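Otau FAQ: how I gather practice examples for the arm

Last updated 01/02/2026

I get a lot of the same emails about Otau, so I've put my answers in one spot. I started this in November as a side project and it has sort of eaten my desk.

What is Otau, in plain words?
It's a growing pile of examples for a learning system. Each one is a short run of a robot arm doing something in a simulated home, saved with what the cameras saw and how the joints moved. The model (I call it Vakon) studies the pile and tries to pick up the habits in it.

Why simulate it at all?
Money and patience, mostly! I can start over with one key press, and I can run Durthorpe — my old desktop — all night without a real arm knocking into a real couch.

Which views do you save?
Two per run. One sits close to the hand and one looks down on the whole setup. The close one is mostly gripper and whatever is past the fingers, so it can look pretty odd on its own. 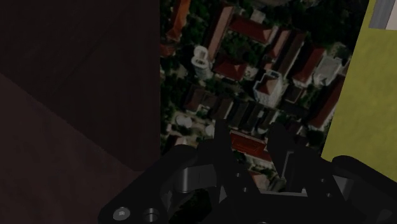
Close view: the fingers over a printed aerial picture of a town.

Those rooftops confused a few people. They're a print on a flat surface, and the model isn't learning anything about towns. I do like having busy patterns in the set, though, plus dim light, because a model that only ever sees plain gray tables gets lost very fast.

How long is one example?
I cap them at 60 seconds. Most of mine end well before that, and if I'm still fumbling at the cap I throw the run out and go again.

Do you drive the arm yourself?
Yes, with a cheap game controller. I do 32 runs in a sitting and then my thumbs want a break. I tried scripting the moves, but the scripted ones all came out so alike that Vakon just memorized the path.

Why put things on a sofa?
I wanted more than tabletops, and I wanted the arm working next to a big rounded backrest and a cushion with folds in it. It's a lot more fun to drive, too!

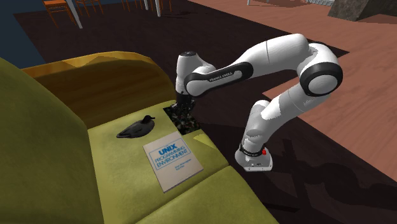
Wide view: Panda arm at the sofa, with a duck decoy and a UNIX book on the seat.

What's the dark speckled patch by the gripper?
It looks like a gap in the cushion, with the fingers partly down in it. I put a "check geometry" tag on runs like this one so they can be left out of training.

Can I use the data?
Sure. Grab the Carrasco bundle, which is the small starter set, and read the notes file first. You'll need 3 free gigabytes. If something won't load, write to me and paste in the whole error, please, even the boring part at the top.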